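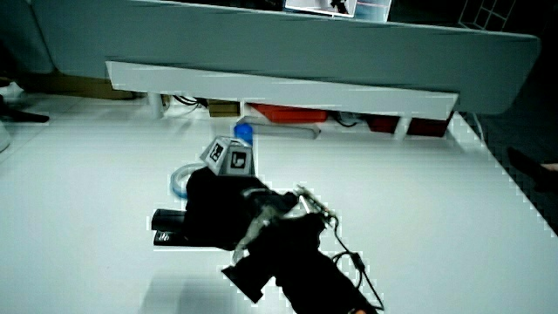 Hand-held gripper at the demo table, two marker faces toward the camera.

Ticket 312
Subject: Gripper drops out of tracking partway through a recording, and the packers are losing their counts
Opened by: Marit Myklebust, packing lead, Hedlund (Olurach building)
Equipment: Clarkeo hand-held gripper, Niveso recorder
Status: Solved, one item still open

Hello everyone, and thank you in advance for your patience with a long ticket. I would sooner tell you too much than have you write back three times for the rest.

As most of you know, my crew has been splitting their shifts since the spring. Mornings they pack orders the way they always have, and after lunch two of them at a time come over to the demo table and pick things up and put things down with the gripper so that the packing arm can learn how it's done. We have a target of 800 good recordings for the small items set. A recording only counts if the Niveso recorder can follow the marker cube from beginning to end.

What we're getting: the person starts a recording, reaches for the tape roll, closes the fingers, and somewhere on the way to the put-down spot the little status bar goes from green to gray. The recording saves, but it's flagged "pose lost" and thrown out overnight. It doesn't happen every time. On a good afternoon we lose a handful. On the worst one we lost roughly a third, and the two people on the gripper were pretty down about it, which I understand completely. When you pack a box it's packed. When you spend three hours at this table and the morning report says a third of it didn't happen, it feels like somebody came along and unpacked your boxes.

What we've tried already:
- Restarted the recorder (no change)
- Swapped to the spare gripper (seemed better for an hour, then the same)
- Wiped the marker faces with a dry cloth
- Slowed way down, which helped some, but then the recordings get flagged for running over time

Please let me know what else you need. I'm at the Olurach building all day and I usually pick up.
Marit

Reply from support desk, 10:40 a.m.

Hi Marit, long tickets are welcome here. Could you send the recorder logs from your worst afternoon, and tell us whether it's the same people each time or everybody? Also, does it happen more with one item than another? No need for anything fancy, a scribbled tally is fine.

Marit Myklebust, 1:15 p.m.

Logs attached. It's everybody, but it isn't even. The tape roll is the worst of the bunch. The upright tube with the blue cap gives us hardly any trouble, and I couldn't tell you why. I did sit and watch for most of an hour, and what I noticed is that people go at the tape from different sides. Some come in low and flat from the right. Some tip the wrist over so they can get a finger down into the hole in the middle, and when they do that the cube rolls away from the camera. I can't swear that's when the bar goes gray, since I was watching hands and not the screen, but I have a feeling.

I asked people to stop tipping the wrist and I'll be frank, I didn't love asking. These are folks with years of habit in their hands and the whole reason they're at this table is that they know how to pick things up.

Reply from support desk, 3:05 p.m.

You have a good eye. We lined up the logs against the overhead video, and in most of the lost recordings the cube is turned so that only one face is readable, and then that face goes out too. The recorder wants at least one clean marker and is much happier with two. There is a second thing, though. In 15 of the lost recordings the wrist is perfectly level and the face still fades out to white. That one looks like light bouncing up off the tabletop. Could you check whether the exposure on the overhead camera is set to automatic? You'll find it in the Niveso recorder under Cameras, then Overhead, then Light.

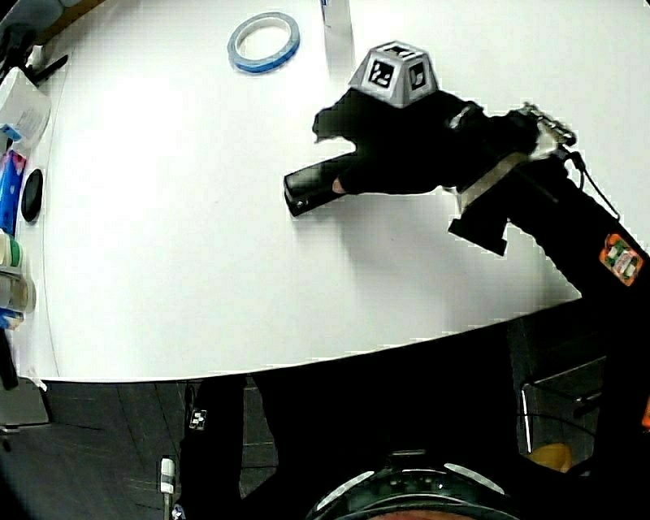 Ticket page last changed: May, 4:32 p.m., by M. Myklebust (added gripper photo, fixed two typos)

It was on automatic. I've set it to manual and brought it down two notches, and we ran a batch before the end of the shift. The level-wrist failures seem to be gone, at least for that batch. I'll keep an eye on it in the morning, when the light in the room is different.

On the wrist business, could we talk about moving the camera before we talk about moving people? I brought it up at our stand-up and there was a lot of feeling about it. One of my longtime packers said she'd been told the arm was going to learn from her, and now she was learning to hold her hand in a way that suits the arm's camera. She said it kindly, but she meant it. I also have one person whose thumb gets sore with the gripper after an hour or so, and holding the wrist flat makes that worse. I've got them trading off every thirty minutes now, which isn't in any instruction sheet from Clarkeo that I could find. Maybe it should be.

Reply from support desk, 9:20 a.m.

All of that is fair, and we should have started with the camera. Please try the following, in this order:

1. Loosen the overhead camera and shift it toward the operator's side of the table. A hand's width is plenty.
2. Run the calibration again from the Niveso recorder. Don't skip this, the old one is no good once the camera moves.
3. Check the slack in the cable at the back of the gripper. If it swings up over the cube during a reach, it can cover a marker for a moment.
4. Record six tape pickups with the wrist tipped and six with it level, and send us both sets.

We've passed the note about the thumb and the thirty-minute trade along to our contact at Clarkeo and asked for an answer in writing. 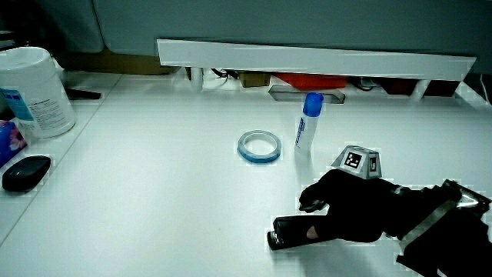 Camera moved, calibration redone (it failed the first time because I bumped the table, my own fault, second time was fine). The cable did have too much slack in it and we've taken that up with a soft tie well back from the fingers. Then we did the two sets you asked for. All of the level ones came through, and all but one of the tipped ones, and the one we lost was me. I'm not a packer by trade and it shows.

So the crew can go back to picking up tape however they like. I told them at lunch and got a small cheer.

Two more things while I have you. First, is there any way the recorder could beep, or turn the whole screen red, the second it loses the cube? Right now people finish the motion, set everything back, and don't find out until the report the next day. If they knew right then they could just do it over.

Second, and this may be for Hedlund's own people more than for you, I've asked that afternoons at the demo table be counted by hours worked and not by recordings kept. The flagged ones were showing up on the crew's sheets as if they'd been slow. I've sent my manager a copy of this ticket so she can see where the lost ones came from.

Reply from support desk, 2:50 p.m.

The alert exists and it's switched off by default. Recorder, Settings, Sounds, "Warn on pose lost." You can set the volume there as well, and it's loud, so start low. We're glad to confirm for your manager, in writing here, that the lost recordings in the logs you sent trace back to camera setup and cable slack and had nothing to do with how quickly anyone was working.

Marking this one solved. The Clarkeo question about thumb strain stays open under the same number.

Marit Myklebust, 3:30 p.m.

Found it, and yes, it is loud! Thank you all so much. Please do nudge Clarkeo for me. I'd like an answer before the large items set starts, because that gripper is going to be in people's hands a good deal longer with those.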